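Equipment Planning for Robotics Labs
Handout 3: The Budget Below the Line
October 12, 2019

Bring this to the seminar along with your draft budget. If your draft has one line in it, and that line says "robot", bring a pencil too.

1. What the quote covers

A quote covers the thing in the crate. For this unit we use the Ikport case, a household-task lab of one room that wants a humanoid to help a person move light furniture. The Ikport quote runs to 14 pages, and the room gets one sentence: "Customer to provide suitable space." Most of your overspend lives in that sentence.

Go through any quote and mark each item as supplied, optional or assumed. The third group is the one to price. Floor, power, network, something for the robot to work on and a person to stand at the other end of it all tend to be assumed.

2. Furniture and floor

Students love to leave furniture out because it is cheap. It is cheap, and you still have to buy it, and then buy it again. A plain narrow table is a consumable in a lab that moves tables all day. Edges chip. Put down 3 per year and be pleasantly surprised if one survives. 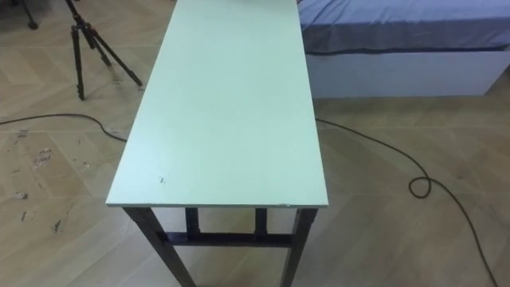

Cable deserves its own line as well. Teams measure from the socket to the robot in a straight line, which is a route no cable has ever taken. Measure along the wall, around the bed, past the tripod, and then add slack for the far end of the task. Decide now whether the cable runs over the floor or overhead, as the fittings for overhead runs are priced by the installer and you will not enjoy meeting that figure in the second quarter.

Flooring: if you rent, read the clause on returning the room in its original condition. Read it before the feet arrive. Scuffs go under "restoration", a heading your finance office will not have and will have to be talked into.

3. Space

The Acheampong worksheet (handed out last time – ask if you lost it) has you draw the room to scale and cut out paper shapes for each item. It feels like kindergarten and it works. Draw the robot with its arms forward, as well as at rest. Draw the person. Draw every appliance with its door open, and keep the fire equipment reachable, whatever that does to your lovely layout. 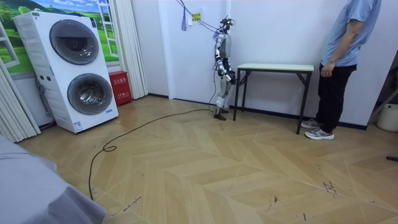
When you have everything on paper, try moving the table from one wall to another. If the paper table can't make the turn, the real one won't either, and the real one costs more to find out with. A room that holds all your equipment may still have no room for the work. Budget for storage elsewhere if you need it, and include the trips back and forth.

4. People

Two-ended tasks need somebody at the other end. In the Ikport draft, staffing was listed as "existing", a word that here means "unpaid by this project". Cost the hours properly. For the first run we use 28 sessions, each with one person at the table and one at the controls, and setup time counted in full.
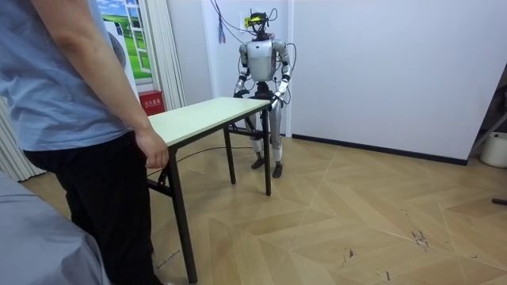 Training hours belong here too, and so does the time spent resetting the room between attempts. Resetting is dull, so it gets left out of plans by people who will not be doing it.

5. Comparing offers

You will be given two offers, Zira and Umier. Zira is cheaper on page one. Umier includes delivery, installation and a service visit. The gap between the headline prices is 1593 dollars, and your job is to say what remains of it once both offers cover the same things. Show your working. "Umier seemed nicer on the phone" received partial credit once and will not again.

For next time

Rewrite your draft with separate lines for room, furniture, cable, staffing and restoration.
Mark every assumed item in the Ikport quote.
Bring one cost you are fairly sure the rest of the class has missed, with a price and where you got it.

Drafts go in the tray by the door, stapled.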